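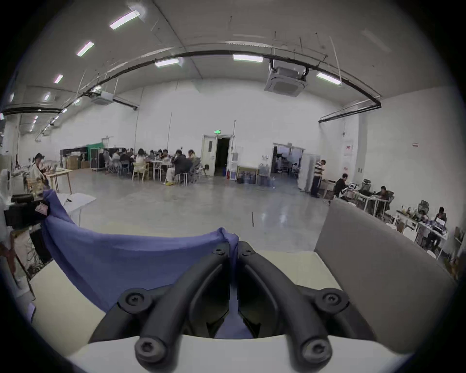 Trelik: Recording Two-Handed Garment Handling with Hand-Held Grippers
Final report, Dhillon Robotics Project Unit
Si-eun Han, Su-bin Ok, Man-sik Do
Supervisor: Mi-kyung Kwak
Submitted 13 May 2021

1. Purpose

The Trelik project set out to record people folding shirts in a form that a two-armed robot could later learn from. The unit brief asked each group to choose a household task, build a way of recording it, and report on the quality of the recordings. Running the task on a robot was optional. We did not get to that stage, and this report covers recording and checking, plus a small training test done at the end of term.

We chose shirts because they are hard to model. A rigid part has one pose, which can be written down. A shirt changes shape every time it is touched, and its state before a fold depends on how it was put down. The fold itself is easy for a person and most first-year students can explain it in a sentence, but that sentence leaves out nearly everything the hands do.

2. Equipment

Recording was done with two hand-held grippers, one for each hand. Each has a white body, black jaws and a camera that looks out over the jaws. The operator also wears a head camera, which gives a view of the whole garment and of both grippers when they are low in front of the body.

The cables caused more trouble than any other part of the setup. In the first weeks we ran them straight from the work surface to the recording computer and twice pulled a connector loose while turning. Attila Sárközi, the unit technician, suggested taking up the slack behind the operator and leaving a loop at shoulder height. We had no loose connectors after that change.

Recordings were stored and trimmed with Trerireck, the logging program used across the unit. It writes one folder per recording, with the video streams, the gripper opening values and a text file for notes. Man-sik Do wrote a short script to compare the start times of the streams and flag any folder in which they did not agree.

3. Room and layout

We worked in the shared project room. It is large and bright, and other people use the desks and tables at the same time. A closed room would have given a cleaner background. We stayed in the shared room for two reasons: it was available whenever we needed it, and a policy trained only against a blank wall may fail as soon as something else is in view.

The ceiling lights reflect in the polished floor. When the grippers are raised the reflections come into view and the cameras adjust their exposure, so the garment goes dark for a moment. We fixed the exposure by hand at the start of each session. This made the background too bright in places but kept the fabric readable.

4. Task definition

The full task has four stages.

Pick up. Find an edge of the garment with each gripper and close on it.

Spread. Move the grippers apart until the fabric between them is under light tension.

Lay down. Lower the garment to the work surface and release it with the hem facing the operator.

Fold. Bring the sleeves in over the body, then fold the hem up to the collar.

We first treated pick up and spread as one stage. Su-bin Ok pointed out that operators often regrip between them, and that a regrip near the start of a recording looks much like a failed pick up. With the stages separated, the labels became easier to agree on.

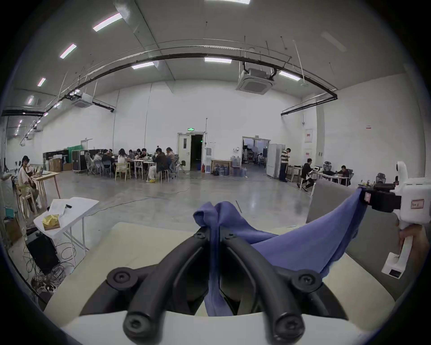 Figure 1. Blue-violet cloth stretched between the two grippers, from the camera on one of them.

The spread stage is the one most affected by the shape of the jaws. Curved fingers that meet at the tips will pinch a small fold of fabric well, but they do not hold a long edge. Whatever lies beside the pinch point bunches up, and the bunch then hides the edge the operator is trying to follow. A person using bare hands would slide the edge between finger and thumb. That motion is not available with the grippers, so the operator has to let go with one hand, move along and close again.

5. Recording procedure

Each session had one operator and one person at the computer. The third group member kept the notes. We changed places after every block so that no single style of folding filled the data set.

The procedure for each recording was as follows.

Place the garment on the work surface in a loose heap.
Open both grippers fully and hold them still.
Start the log and wait for the tone.
Carry out the task at a steady pace.
Open both grippers, hold still, stop the log.
Write the operator's initials and any fault in the notes file.

The still period at each end was added in March. Without it, the first part of the motion was sometimes lost, and the trimmed recordings began with the grippers already closed on the fabric.

We told operators to keep going after a mistake if the mistake could be fixed. Mi-kyung Kwak asked for this at the mid-term review. Her argument was that a robot will make mistakes too, and a set made up of perfect folds gives it nothing to copy when a sleeve is in the wrong place. Recordings that contain a recovery are marked as such in the notes file.

6. Results

We logged 171 recordings over the term. Of these, 14 were rejected by the checks. The usual causes were stream start times that did not agree and a missing gripper opening file. One was rejected because the operator, Si-eun Han, had the left and right grippers swapped for the whole recording. The script does not detect this. It was found by eye, and there may be others we missed.

Differences between operators were larger than expected. Su-bin Ok keeps the grippers low and drags the fabric across the surface. Man-sik Do lifts the garment clear and lets it hang before laying it down. Both methods produce an acceptable fold, but the head camera view is quite different in each. In the lifted method the garment blocks the work surface for a good part of the recording.

Starting from the hem worked better than starting from the shoulders. The hem is long and fairly straight, and once both ends are held the body of the shirt can be drawn square in one movement.

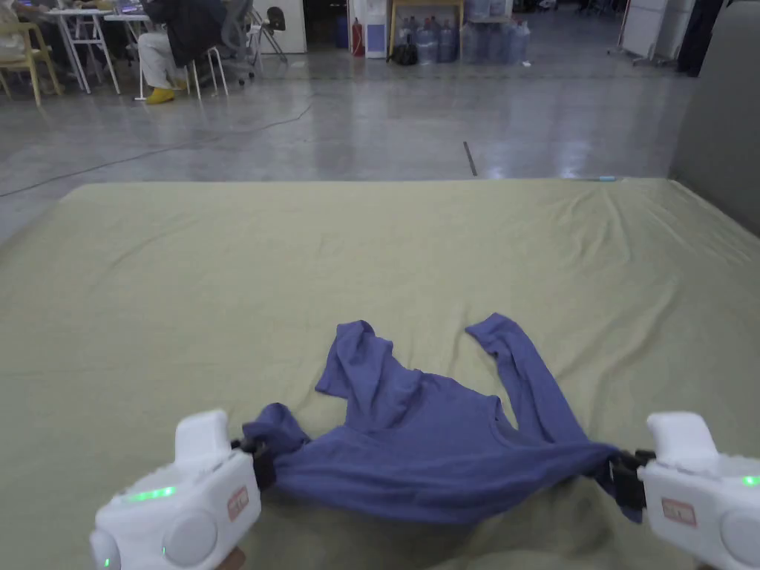 Sleeves were the main source of failed folds. When the body is pulled straight from the hem the sleeves trail behind it and settle wherever friction leaves them. A sleeve that has doubled back on itself needs a separate correction, and the gripper cameras give little help with this as they are pointed at the hem. The operator relies on the direct view of the garment, which means the head camera is carrying most of the useful information at that point. Any later model that drops the head camera to save computing time should be tested on this stage first.

Thin knit fabric was also harder to release than to grip. The cloth can stay caught at the jaw after opening, and lifting the gripper then pulls the hem out of line. We changed the instruction from "open and lift" to "open, slide back, lift". Misplaced hems became less common, although we did not keep a proper count and do not claim a figure.

7. Training test

With the time remaining we trained a small model on the spread stage alone, for 3,000 steps, using the gripper cameras as input and the gripper opening as output. The model was not asked to predict arm motion. On held-out recordings it closed the grippers at sensible moments but opened them too early, often before the fabric was flat. We think the still periods are partly to blame. Both begin and end with open grippers, and in trimmed form they make up a large share of the frames. Cutting them shorter before training would be a simple thing to try.

This test says very little about how a robot would perform. It was useful mainly for finding faults in the data format, including a case where the notes file was read as a sensor stream.

8. Comparison with the Gidden task

The Gidden student competition includes a towel folding event, and we considered entering. A towel has no sleeves and the corners can be found from any side, so our pick up and spread recordings should carry over with little change. The fold stage would have to be recorded again. Entries also have to run on a physical arm, which put it out of reach for this term.

9. Recommendations for the next group

Mark the left and right grippers with different coloured tape, on the handle where the operator sees it.

Fix the exposure before every session and write the value in the notes.

Record more than one garment colour. Our set leans heavily on a single blue-violet shirt, and we expect any model trained on it to depend on that colour to some degree.

Keep the recovery recordings and label the point where the recovery starts. We marked only the whole recording, and finding the exact moment afterwards took Su-bin Ok most of a week.

Book the recording computer early in the term. Two groups shared it this year and the trimming step is slow.

10. Files

The recordings, the checking script and the notes template are on the unit drive in the Trelik folder. The rejected recordings are kept in a separate folder with the reason for each. Questions about the script should go to Man-sik Do, and questions about the cable layout to Attila Sárközi.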